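OK so my cousin's kid got his call-up letter for basic service and the family chat has been a mess for two days. I did mine ages ago, so I guess I'm the expert now. Thread, I suppose.

First thing, he's not against going. He's just mad about the timing. He had a place lined up at a boatyard in Flanine and the start date lands right in the middle of it.

You can ask for a deferral. I did, back when I was in the middle of a course. You fill in the form, attach something from your school or your boss, and wait. Mine came back with a yes and a coffee ring on it.

Aksel Mogensen (we shared a bunk room, he snored like a tractor) asked for the same thing and got a no. Same month, pretty much the same reason. I still don't get how they decide.

His appeal took 24 weeks, by which time he was already in uniform and had stopped caring!

What I told the kid: send the form early, keep a copy of everything, and write down the name of whoever you talk to on the phone. I got three different answers from three different people at the Fatmont office.

He asked what it's like in there. Boring, mostly? You iron a lot. You stand outside a lot. I learned to sleep sitting up, and I can still make a bed so tight it hurts to get into.

The food was fine. People love to complain about the food. The boots, though — break them in at home if they let you have them early. I had blisters for all of June.

And the money. We got 700 a month and I thought I was rich, because there was nowhere to spend it except the kiosk.

Somebody in the replies is asking about the civilian option. My buddy Þröstur Kragh did that one, at a care home in Judik. It was longer than mine by 6 months and he says he'd pick it again. He still visits a couple of the folks there.

His advice was to apply before you report, not after. You can do it after too, but it's a lot more paperwork and you're wearing the boots the whole time.

Anyway, the kid is calling the office tomorrow and I'm staying off the family chat until he has.

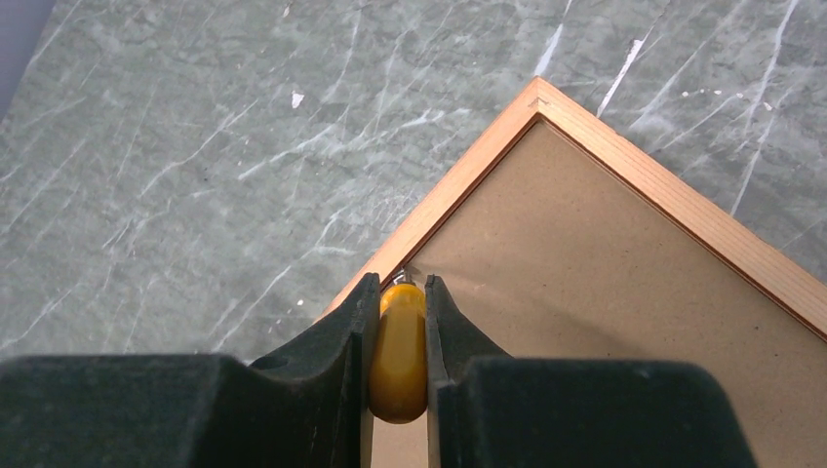 Wood frame, brown panel, yellow-orange handle

Oh, and to the person asking if the letter can get lost in the mail and you just don't go: please don't try that. A guy from my street did and they called his mother.

Will add to this when we hear back about the deferral. If you've had one approved for a job and not for school, tell me what you attached, he's only got an email from the boatyard so far.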